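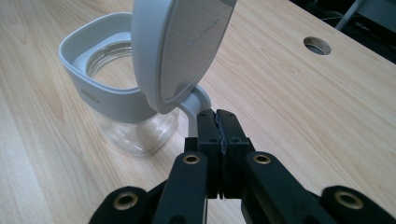 How long should dried beans soak before cooking?
Overnight is the usual advice, and I think most of it is habit. Lentils need no soak at all.

Try this before you believe the packet:

Put one cup of black beans in a bowl with cold water and a spoon of salt. Leave for 2 hours.
Drain, cover with fresh water and simmer.
Start tasting at 20 minutes, then keep going until five beans in a row are soft.

Mine took 105 minutes. Old beans take longer, whatever the shop in Larkdale claims about freshness. Baking soda speeds things up, but I can taste it.

Rafsan Howlader, 27/08/2026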